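Ticket 352: Vial handling cell, bench 2, arm stops short of rack after shift change

Status: Closed, one follow-up open
Site: Buduvach sample preparation
Opened by: Bujar Radulović, day shift lead
Assigned to: Todor Georgiou, automation support, Tredamberg
Month opened: September 2026
Priority: Normal, raised to High on the second entry

Reported problem

The arm on bench 2 does its first pick of the shift and then stops above the table with a "target not reached" message. It doesn't drop anything. Clearing the message and pressing resume works for a few vials and then it stops again. Night shift say it runs fine for them. Day shift are clearing it by hand and have gone back to moving vials themselves when the queue builds up, which they were told in July they wouldn't have to do any more.

No damage to the arm or the rack that I can find. No one has changed the program as far as I know.

Bujar

Entry 1, Todor

Logs pulled remotely. 19 stops over the period you gave me, all on day shift, all with the same code. The arm is reaching the position it was given. The check that fails is the one after, where it compares the rack position with the one saved at start of shift. The difference is small but over the limit.

Please check the following and reply here:

- Is the rack pushed fully back against its locating pins?
- Is the bench bolted down, or has it been moved for cleaning?
- Has anyone run the start of shift routine with the rack out?

Please don't widen the limit in the settings. I can see somebody opened that page and came out without saving.

Entry 2, Bujar

The settings page was me. I looked and left it.

Rack is on the pins. Bench hasn't moved that I can tell. The start of shift routine is where I get unsure. We had a one-page sheet from Skesel when the cell went in, and it says the outgoing operator runs it. Nights hand over to us at the busiest point, so they run it early and go and write up their notes. After that our people come in and load the rack. So the routine is run with whatever nights left on the bench.

Raising this to High. Two of my operators have asked me whether they are supposed to be running the cell or standing in for it, and I don't have a good answer for them.

Entry 3, Todor

Thanks, that helps. I set the layout up in the simulator so I could go through the pick sequence without holding up your bench. The rack has four vials in it and the gripper is down near the table on the side away from the rack, which is where I wanted to start from.
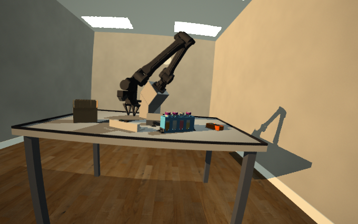

I ran the sequence from that start with the saved rack position correct, and it completed every time. Then I shifted the saved position by the amount in your logs and got your code on the second or third pick. The arm program is fine. The saved position is out of date by the time your shift uses it.

When the rack is lifted out, loaded and put back, it can sit on the pins and still be slightly turned. Nights don't see the fault as they load first and run the routine afterwards. You are doing the same jobs in the other order.

Entry 4, Bujar

Tried it the other way round this morning. Loaded the rack, put it back, ran the routine again ourselves. No stops up to the break.

Two problems with making that permanent. It takes time at the start of our shift which isn't in the plan, and my operators don't have permission to run the routine. Their login gives them start, stop and clear. I had to do it on mine. If I'm in a meeting the cell waits for me.

Grgić, who look after the logins, say operator permissions were agreed at installation and a change needs a reason in writing.

Entry 5, Todor

You can use this entry as the reason in writing. The routine moves the arm at reduced speed, with the guard closed, and it can't change the program or the limits. There is no technical reason to keep it to shift leads. I have sent Grgić the same wording and copied in your site manager.

On time: the routine is slow because it checks every stored position, including the ones you stopped using in July. I have taken those out of your list. It should now be noticeably shorter. Please time it and put the figure here.

Entry 6, Bujar

Timed with the rack loaded: some 700 seconds before, 352 now (same as the ticket number, I checked it twice). That fits between handover and the first batch if one person does it while the other books samples in.

Permissions came through after lunch. Both day operators have run the routine on their own login. I stood with them the first time and left them to it after that.

They asked for two things. They want to be able to see the saved rack position on the screen, so they know whether it is old, and they want the message to say something more useful than "target not reached". Their point is that when it stops they are the ones explaining it to the people waiting for samples, and the wording makes it sound as though the arm is broken.

Entry 7, Todor

Both are fair. The message is easy, and I have changed it to "Rack position has changed. Run start of shift routine." You'll see it after the next restart.

Showing the age of the saved position needs a screen change from Skesel. I have opened a separate request and linked it to this one.

The handover sheet also needs correcting. Suggested wording:

1. Incoming operator loads the rack and seats it on the pins.
2. Incoming operator closes the guard and runs the start of shift routine.
3. If the rack is lifted out for any reason, repeat step 2.
4. Outgoing operator stays until step 2 has finished.

Entry 8, Bujar

Sheet printed and put up at the bench. Nights weren't keen on step 4 as it keeps them past their finish. Agreed with their lead that handover starts earlier and the overlap is paid. That is now in the rota.

No stops on either shift after the change. Vials are going through the cell again and the manual tray has gone back in the cupboard.

Happy to close.

Closing note, Todor

Cause: start of shift routine run before the rack was loaded, so the saved position did not match.
Fix: order of work changed, operator permissions extended, unused positions removed, message reworded.
Still open: screen change to show age of saved position (with Skesel). Bujar to be told when it has a delivery date.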